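Mar 3, 2019. Early math activity workshop, Trenton room. Entry by B. Nair.

Reviewed the estimation jar unit with Palesa Gumede. The September version asked children to guess up to 2,000, and the sheets came back mostly blank. The unit will now begin with jars of ten and twenty.
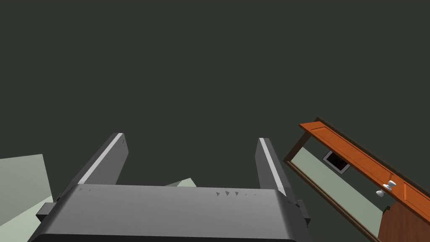

*Image credit: Salian*

The Skornavau counters arrived, 2,830 in total against 2,000 ordered. Roughly 700 are set aside for the sorting trays. Each kit will hold four colors, bagged separately.

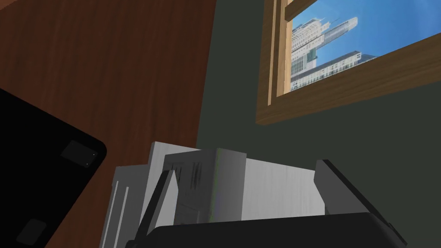 Ms. Gumede asks that the guess column be filled in before any jar is opened. The parent sheet requires the same wording. Dralier has yet to confirm the lids.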